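Back at robotics club after the summer, and I've come home with homework! Proper homework, with a sign-out sheet and everything. Ekua Bonsu handed me one of the grippers in a carrier bag and told me to go and practise on soft stuff, so the spare bed has had every blanket and bit of fabric in the house thrown on it.

I'd only ever picked up blocks with it before. Blocks are lovely. Blocks stay where you put them. A blanket is a whole other animal and my first evening was mostly me muttering – I think I swore at a pillowcase.
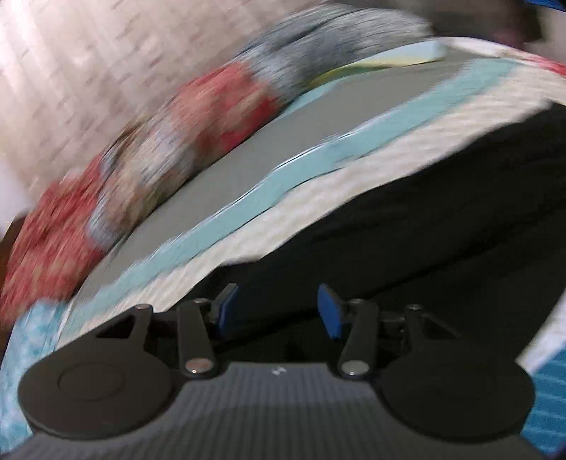
Curnon Robotics Club, Gripper Group

The blue pads are the bit I've got fond of. They face each other across the gap, and you have to get both of them properly round a fold before you squeeze, or you just end up stroking the bed. Kylie Whitcombe says go in slower than feels sensible. She's done 27 folds for her project and I've managed 13, of which I'd be happy to show anyone maybe three.

My wrist aches a bit (I grip far too hard, always have, same with pens) so I'm stopping at nine each night and having a cup of tea.

We've got until the end of September to hand our runs in, and then Ekua wants two of us to do a little talk for the new starters. I've said yes. Kylie hasn't answered her messages yet, so I've put her name down as well.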